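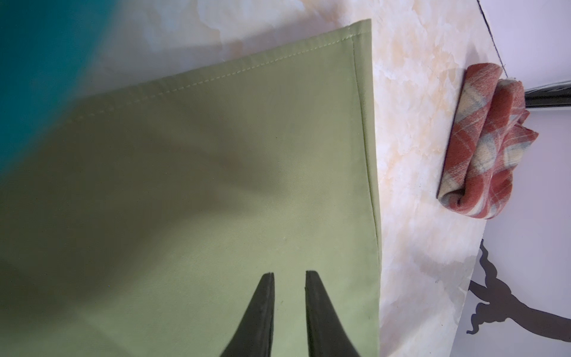 1/14

Build thread for the cloth folding entry, Karkodport student manipulation challenge. Two of us on it: me on perception and control, Temitope Iyamu on grasping. Advisor is Brayan Tamayo. Posting notes as we go so next year's team has something to search.

2/14

Task: take a spread cloth, find a corner, pinch it, bring it to the opposite corner, release. Scored on edge overlap and time. Wrist camera only. No overhead view allowed in our division, which rules out most of what we found in older reports.

3/14

Current stage is corner approach on the sage green cloth. One full corner in view, fingers open, short of contact. The cloth runs out of view on the left and at the bottom, so the planner gets one corner and has to guess at the other three.

4/14

Hem stitching is a better cue than we expected. The pale dashed line along the upper side is crisp near the corner and goes soft toward the left, where the cloth is out of focus. We fit a line to the sharp part only and extrapolate.

5/14

Shadows remain the main problem. A wide one over the left and middle of the cloth turns the green to dark olive, and plain color thresholding drops that whole region. Switched from RGB to a hue and saturation mask with a looser value limit. Better, still leaks at the soft boundary.

6/14

The surface has a marble pattern – cream, peach, some bluish patches. Peach against green separates fine. The gray shadows on the marble are harder. The segmenter wants to attach them to the cloth.

7/14

We also keep the plaid cloth in view as a distractor. Brick red, bunched up, lots of short internal edges. The corner detector loves it. Any fold that comes to a point, such as the flap with the red tip, can score as a corner. Fix under test: require two hem lines that meet before accepting a candidate.

8/14

Right hem on the green cloth has its own issue. The strip outside the seam stands slightly away from the panel, so you get a seam line and an outer edge close together. Pick the wrong one and the pinch target shifts sideways. Rule for now is outermost edge wins.

9/14

Training set is 2200 wrist frames, hand labeled by the two of us. 246 of those are held out. Labels are corner point plus two hem directions. Temitope wrote the labeling tool on top of the old Grewal viewer, which dates from 2008 and still compiles.

10/14

Corner error on the held-out frames is acceptable when both hems are visible and bad when one is in deep shadow. We have not reported a single average because it hides that split. Will post the two histograms when the axes are fixed.

11/14

Grasp side: the fingers have flat tips, matte, dark. Approach is straight down with the gap centered on the corner, then a short drag inward before closing. Without the drag the tips slide over the hem on smooth fabric. Drag distance is set by hand. Temitope is sweeping it in 2 mm steps.

12/14

Things tried and dropped. Closing on depth alone: the cloth is too thin at the range we work at. Template matching on the corner: fails as soon as the wrist rotates. The Zarora grasp library: fine for rigid parts, no notion of fabric that moves when you push it.

13/14

Brayan's comment at review on Feb 10, 2023: log the rejected candidates too, with the reason for rejection. Added. The log gets large but it took one afternoon to find a sign error in the hem angle that had been in the code for more than a month.

14/14

Next: second corner search after the first pinch, then timing runs. Qualifier is in March. Code goes in the Cultico lab repo once the config files are cleaned up. Questions on calibration go to me, questions on the fingers to Temitope.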